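双腕ロボットで買い物袋の受け渡しに挑戦 学生チーム「リルキコ」が中間公開

2026年5月6日

工科系の学生でつくるロボット製作チーム「リルキコ(Rirkico)」が、双腕ロボットを使った袋詰め作業の課題に取り組んでいる。6月に開かれる学生競技会「エルティネ(Eltine)杯」の家庭作業部門に出場するためのもので、連休中の公開練習には近隣の高校生や保護者も訪れた。

エルティネ杯の家庭作業部門は、買い物から帰ったあとの台所を想定した競技である。出場チームのロボットは、紙袋を開いた状態で保持し、指定された品物を入れ、持ち手をつかんで別の台へ移す。品物は当日の朝に発表されるリストから選ばれ、果物、飲料のボトル、食器などが含まれる。1試技の制限時間は40分で、途中で人が手を触れると減点となる。袋が倒れた場合はその場からやり直すことができるが、時計は止まらない。

リルキコは昨年2月の予選会で同じ部門に初めて出場し、袋の口を開いたまま保つことができず、品物を一つも入れられないまま試技を終えた。当時は1本の腕で袋の持ち手をつかみ、そのまま品物を入れようとしていた。チームは予選後に設計を見直し、片方の腕が持ち手を引き上げ、もう片方の腕が袋の側面に当たって姿勢を支える方式に切り替えた。

指導にあたるベゴニェ・アランダ(Begoñe Aranda)講師は、「紙袋は箱と違って、同じ形で置かれることが二度とありません。学生たちは最初、袋の位置を正確に測ればよいと考えていましたが、測った後に形が変わってしまう。触りながら合わせていくしかないと気づくまでに、ひと冬かかりました」と話す。
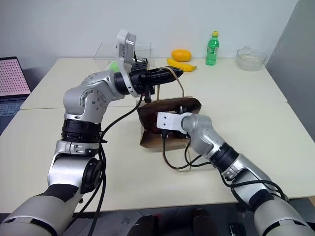
紙袋の持ち手をつかむ左腕のグリッパーと、袋の前面に先端を当てた右腕。奥の台にはバナナや緑色のボトルなどが並ぶ

左右の腕は役割が異なる。左腕の先には平行に開閉する黒いグリッパーが付き、手首に取り付けた白いカメラモジュールで対象を捉える。右腕の先端は白い板状の部品で、つかむ動作は行わず、押す、支える、寄せるといった動きを受け持つ。板状の部品は学内の工作室で作ったもので、当初は両腕とも同じグリッパーを使う計画だったが、袋の面を支えるときに指先が紙に引っかかることが多く、今年に入って交換した。

動作の学習には、部員が操縦装置で腕を動かした記録を使っている。これまでに集めた記録は3324件で、このうち袋の持ち手をつかむ動作が1142件を占める。持ち手は紙をねじったひも状のもので、袋の内側に倒れ込んだり、口の縁に張り付いたりする。部員たちは袋の向きや傾き、しわの付き方を変えながら記録を重ねた。新品の袋だけで集めた時期の記録では折り目のついた袋にうまく対応できず、現在は練習で使い古した袋も混ぜている。

記録の整理には、提携企業のピトカネン(Pitkänen)が提供する管理ソフトを利用する。操縦の記録を動作ごとに区切り、失敗した箇所に印を付ける作業は、主に1年生が担当している。入部して間もない学生にとっては、どの場面で腕が迷うのかを知る機会にもなっているという。判定が分かれた記録は週に一度の打ち合わせで全員が見直し、残すか外すかを決める。

公開練習では、午前と午後の2回に分けて試技が行われた。午前の回では持ち手をつかむところまで進んだものの、品物を入れる途中で袋が横に倒れ、やり直しとなった。午後の回では果物とボトルを入れ、隣の台まで袋を移すことができた。食器については割れる危険があるため、この日は袋に入れず、位置の認識だけを確認した。

見学者からは、持ち上げる力の加減や、片方の腕が動かなくなった場合の対応について質問が出た。操縦を担当する3年生の部員は、持ち手を引く力を強くしすぎると袋の付け根が破れること、弱すぎると口が閉じてしまうことを説明し、実際に破れた袋を回して見せた。腕の片方が停止した場合は、もう一方も止まるように設定しているという。

安全面では、作業台の周囲に立ち入りを制限する線を引き、試技中は部員1人が非常停止ボタンの前に付く。見学者は線の外側から見る形をとり、希望者には試技の合間に、電源を切った状態で腕に触れる時間が設けられた。高校2年の見学者は「動きが思っていたよりゆっくりだった。紙袋を持つだけでこんなに手順があるとは知らなかった」と感想を述べた。

今後の課題は、ケーブルの取り回しと作業時間の短縮である。両腕から伸びる黒いケーブルは手首の周辺で余裕を持たせてあるが、右腕を袋の手前に回すと台の上に垂れ、品物の動線に重なることがある。チームは固定具の位置を変えるほか、右腕が袋に近づく経路を見直す。作業時間については、午後の試技が制限時間の終わり近くまでかかっており、品物を一つ入れるごとに入る確認動作を減らせるかどうかを検討している。

審査では、作業の完了に加えて、袋や品物に傷みがないかも採点される。昨年の本大会では、完了したものの袋の底が抜けたチームが大きく順位を落とした。リルキコは点数の配分を踏まえ、品数を欲張らず、移した後の袋の状態を優先する方針をとっている。

次回の公開練習は5月下旬、同じ実習室で行う。見学は無料で、事前の申し込みが必要。6月の本大会はウルトン(Ulton)ホールで開催され、家庭作業部門は初日の午前に行われる予定となっている。出場順は前日の抽選で決まる。大会後には、練習で集めた記録の一部と右腕の先端部品の図面を、チームのサイトで公開する。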